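Stakinon Community Help > Small arms and benches > Grippers

Right gripper leans the can over when it closes

Yamila Cisternas
Posted Monday, January 10, 2022

I look after a two-arm table cell at our training shop in Cisneros. It has one arm on each side of a white table and three colored containers at the back: pink, green and light blue. The job is simple. A can is put down on the table, whichever arm is closer picks it up, and it goes to the container set in the program. The arms run on a Driker controller with the standard gripper block.

The left arm is fine. The right arm has started to lean the can over when it closes. It does get hold of it and most of the time it can carry it, but the can no longer sits straight between the fingers. When the arm goes up and turns toward the back, a leaning can needs more room to get past the rim, and now and then it touches the rim and gets knocked out. In the last test I ran 27 picks with the right arm and lost 3 of them like that.

What I have done so far:

Wiped the fingers and the table with a damp cloth and let them dry. No change.
Dropped the closing force one step. The lean was the same and the can slid a little on the way up, so I put it back.
Ran the home routine on the right arm twice. It ends up where it should.
Swapped to a different can. Same lean.

The counter on the right gripper says 2388 cycles since the fingers were last replaced. I wasn't here when they were put on so I can't say who did it or how tight the screws are. Both grippers have the same blue ribbed fingers.

I would like to know if this is worn fingers, a bad pick position or something in the gripper itself before I order parts. We only get a parts order through every few months and the next one is in April. I took a picture with the gripper closed on the can, before the move to the back.
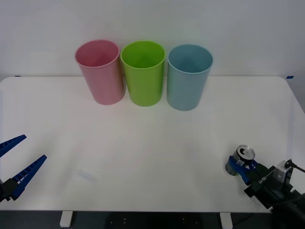
pkowal
Check your pick position first. If it grabs too high the can will tip. Had this on mine and lowered it a bit and it went away.

Also you can turn the speed down.

3 people found this helpful

Ruth Obermeyer

Lowering the pick may help, but I would not touch any positions until you know the fingers are on straight. If you change the pick to suit a crooked finger, you will have to change it back after you fix the finger, and by then you won't remember what it was. Write down the current values now in any case.

I would go in this order. Power to the arm off for the first part, air off too if yours has any.

Start with the finger screws. Hold the gripper body with one hand and try to wiggle each finger at its base with the other, up and down and then side to side. Compare with the left gripper, which you say is good. Ribbed fingers give along their length and that is normal. What you don't want is movement where the finger meets the mount. If one moves there, take it off completely before tightening anything. Dust and bits of label get in behind it, and a finger that is tightened down over dirt will sit at an angle for good. Clean both faces, put it back, push it square against the shoulder and bring the screws up a little at a time, going back and forth between them.

Then look at the tips. With the gripper closed on nothing, slowly and at low force, the two tips should meet level with each other. If one sits higher than the other, each finger pushes the can at a different height and the can has to turn. That alone gives you a lean. Use the left gripper as your reference again. If one right finger looks higher, swap the two right fingers with each other, if your mounts allow it. When the lean changes direction, it's the finger. When it stays the same, it's the mount or the arm.

Next is wear. Bend each finger gently with your thumb against the inner side and look between the ribs for splits, mostly near the base where it flexes most. 2388 cycles is not a lot on cans unless they have been bumping the table. A split finger is soft on one side and you can feel it right away next to a good one. If you have one, there is no repair worth doing. Tape over the split will last you a day.

If all of that checks out, look at the angle of the wrist. Set the arm at the pick position with the gripper open, put a small square on the table and see if the fingers come in at the angle the program thinks they do. An arm that has been bumped can be off at the last joint and still home without a complaint, so your home routine passing doesn't tell you much there. On the Driker you can correct this under the tool frame, and it's better to do it there than in each pick point.

Last is the height, as pkowal said. On a small can I like the fingers a little below the middle. Too low and they drag on the table when they close, which also tips the can.

One more thing, check the route to the containers. Even with a straight can you want some space over the rims. If you are going over with only a hair to spare, add height. It costs you almost nothing in time.

Don't turn the speed down to hide it. It will come back.

6 people found this helpful

Yamila Cisternas

Thank you both. I went through Ruth's list yesterday afternoon and I'm putting down what I found in case somebody has the same thing.

The screws first. On the right gripper one finger moved at the base, not by much, but next to the left gripper it was easy to feel. I took it off and there was a thin layer of gray dirt on the mount, plus a shaving of something under one corner. I cleaned the mount and the back of the finger with alcohol, put it back and tightened it the way you said. The second finger was tight, but I took that one off also and cleaned it. No splits on either of them, so I won't be ordering fingers in April.

After that I closed the gripper slowly on nothing. The tips now meet level as far as I can tell by eye. I didn't swap the fingers since there was no reason to after that.

Wrist angle was good with the square. I left the tool frame alone.

For the pick height I wrote down the old value and lowered it by 6 mm, then put it back, because at the lower height the fingers rubbed the table. So the old height was fine.

Then I moved on to the test with both arms. I open both grippers before each pick so that I can look at the fingers from the front, and I have also been trying the can on its side, because people who use the table do leave it like that and the program has a separate pick for it.

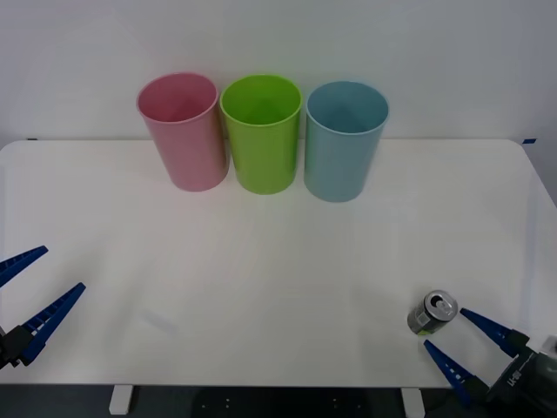
For the side pick I keep the approach slow and let the gripper open all the way before it comes near the can. The closing force is one step lower there than for the upright pick. It rolls if one finger touches first, so the tool frame has to be right before you bother tuning this one. I would get the upright pick working and leave the other for last.

With the can upright I ran the same 27 picks with the right arm as before and didn't lose any. There is still a very small lean on some picks, but it clears the rims. I raised the route over the containers too, so I can't say how much of the result is from the finger and how much is from the extra height. I know I should have changed one at a time.

Two things I have added to the monthly check for this table: wiggle each finger at the base on both grippers, and take the fingers off and clean behind them when the cycle counter passes the next thousand. The wipe-down we were doing only cleaned the parts you can reach, and the dirt was behind them.

Ruth, one question back. Do you put thread lock on the finger screws? The manual for our gripper doesn't say either way.

Ruth Obermeyer

Glad it was the cheap one. Yes on the thread lock, the removable kind, a very small drop. Keep it off the plastic. Some plastics crack from it. Put a paint line across the screw head and the mount when you're done and you can see at a glance if it has turned.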